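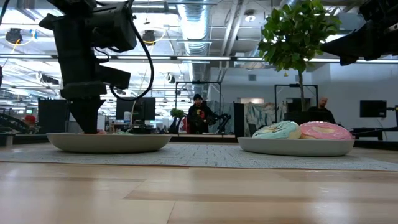
Issue 52

The Glaze Line

A dinner plate looks like a single material. In section it is at least two: a fired clay body, and a layer of glass a few thousandths of an inch thick bonded to it. Most of what goes wrong with a plate over its working life goes wrong where those two layers meet.

The body comes first. Stoneware is fired until the clay partly melts and the pores close. Earthenware is fired lower and stays porous. Porcelain goes hottest of the three and ends up dense enough to pass light where the wall is thin. The usual measure is water absorption. A fired piece is weighed dry, boiled for several hours, left to soak, wiped and weighed again. A good stoneware body gains very little. Earthenware can gain a tenth of its weight or more, which explains why an old earthenware plate gets so hot in a microwave oven while the food on it stays lukewarm. The water is in the plate.

The glaze is a glass, made of silica with fluxes to lower the melting point and alumina to keep the melt from running off the pot. Color comes from metal oxides, and the matte gray that has filled store shelves for the past several years is often nothing more exotic than a little iron, cobalt and manganese in a base that grows fine crystals as it cools. Those crystals scatter light. They are also slightly rough under a fingertip, and that roughness matters later on.

Both layers shrink as the kiln cools, and they do not shrink equally. If the glaze shrinks more than the body, it is left in tension and cracks into a fine net known as crazing. If it shrinks much less, it is squeezed, and at the rim it can lift away in slivers. That fault is called shivering, and it is the more dangerous of the two on anything meant for food. The target is a glaze that shrinks slightly less than the body, so that it sits under mild compression. Glass is strong in compression and weak in tension, and a plate glazed this way is stronger than the same plate left bare.

At Garnport, where the Bodlow works has made plain tableware in one long brick shed since before the road was paved, glaze fit is checked with a method that needs very little equipment. Test tiles are heated in an oven, dropped into cold water, dried and inked. Ink finds any crack. The cycle is repeated at a higher temperature until something fails, and the temperature at failure goes into a ledger. The current ledger runs to 314 pages. Each entry gives the clay lot, glaze batch, kiln position and result, and the kiln position has turned out to be the most useful column. Tiles from the bottom rear of the kiln failed early for most of one winter. The cause was a worn door seal on the other side, which had pulled the draft out of balance and left that corner underfired.

Bodlow fires to 1,000 degrees Celsius in the first pass, known as the bisque, and then glazes and fires again at a higher temperature. The bisque must be hard enough to handle and porous enough to drink in the wet glaze. A piece that has been bisqued too hot takes up a thin coat and comes out of the second firing looking starved. One bisqued too low takes up too much, and thick glaze crawls back from the edges as it melts. 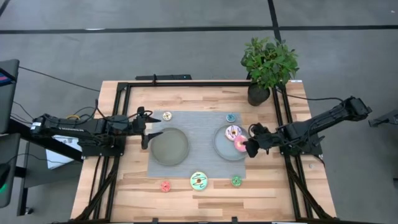 Cutlery marks are the complaint that retailers hear most often. A gray streak on a plate is nearly always read as a scratch, and usually it is metal. Steel in a table knife is softer than the crystals in a matte glaze, and the surface files a trace of it off with every cut. The mark sits on top of the glass. A mild acid cleaner or a paste of baking soda will lift it, though on a rough surface it comes back within a few meals.

True scratches do occur, most often from the unglazed foot of the plate above in the stack. The foot ring is left bare so that the piece will not fuse to the kiln shelf, and bare stoneware is abrasive. Bodlow grinds each foot on a wet belt and finishes it by hand with a fine pad. Cheaper ware may skip this step. The test is to draw the foot lightly across the back of a hand. If it feels like sandpaper, it will behave like sandpaper, and a sheet of felt or even a paper napkin between plates is worth the trouble.

Dishwashers attack by a different route. Detergent solutions are alkaline, and hot alkali slowly dissolves glass. A glaze with enough silica and alumina resists for many years. One heavy in fluxes, often chosen because it melts at a lower temperature and saves fuel, will dull much sooner. Rewi, a small testing shop that takes in work from several potteries, runs plates through a heated alkaline bath and reads the gloss with a meter before and after. Its longest series reached 2,925 cycles. The gloss curve on the best glaze in that series was almost flat for the first half, then dropped gradually. The worst had lost most of its shine early and changed little from then on.

Shape has its own effects. A wide, low bowl is harder to fire true than a tall one, as the floor has little wall to hold it and tends to sag between the foot ring and the center. Potters offset this by throwing or pressing the floor slightly domed and letting it settle flat. A rolled or raised rim stiffens the piece and protects it from chips, at the cost of some weight. Straight, thin rims are lighter in the hand and chip first.

Bodlow's newest body, sold to other makers under the name Stireo, was drawn up with the rim in mind. It carries more alumina than the old one and takes a higher finishing temperature. The first production lot, fired in December, warped on the larger plates and was sold as seconds. The recipe has since been cut with a coarser clay to open it up, and the next lot is drying on the racks now.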